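**Bisent** · September 7, 2019

1/ Notes on smallsat downlink scheduling, written up after a week of moving our passes from one ground station to two. Low Earth orbit only. None of this applies to GEO.

2/ A satellite at 500 km altitude crosses a given station's sky in minutes. A pass straight overhead lasts longest. A pass that barely clears the horizon is short, and the signal has to travel through much more atmosphere.

3/ We set the elevation mask at 10 degrees. Lower than that, the Bakden site has a ridge to the west and the link drops frames. The predicted pass time in most free tools assumes a flat horizon, so subtract accordingly.

4/ Usable contact at Bakden came to around 40 minutes a day, spread over several passes. The second station, Sandhu, sits farther north. For a polar orbit that means more passes per day from the same hardware.

5/ Orbit elements go stale. Drag changes with solar activity, and an old set will put the antenna behind the satellite. We refresh before every pass. In January we ran on a set that was 13 days old and lost the first part of each contact.

6/ Doppler: at UHF the shift is several kHz either side of center. Ener, our scheduler, retunes once per second. For narrowband modes near closest approach that is too slow, and the next build will interpolate between steps.

7/ Storage is the other half. If the payload fills memory faster than the passes can empty it, a second antenna only delays the problem. Our buffer holds 2,000 image tiles. Housekeeping data goes down first, then tiles, oldest first.

8/ Handover between stations is by clock, with a short overlap. Both record and one transmits. Two uplinks at once will jam the command receiver. Duplicate frames are dropped on the ground by sequence number.

9/ Open item: rain fade at S-band. Small so far, but we have only logged a dry season at Sandhu. Logs go up when the format settles.

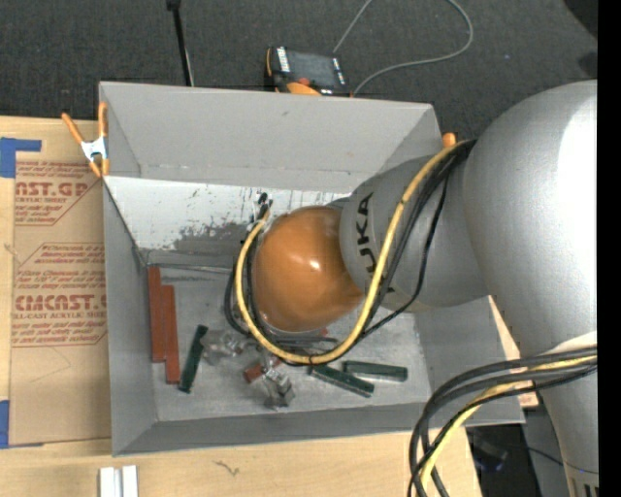
10/ Does a second ground station double the data you get down?

Only if the two sites see the satellite at different times. Where the passes overlap, both antennas receive the same frames, and the gain is mostly protection against dropouts.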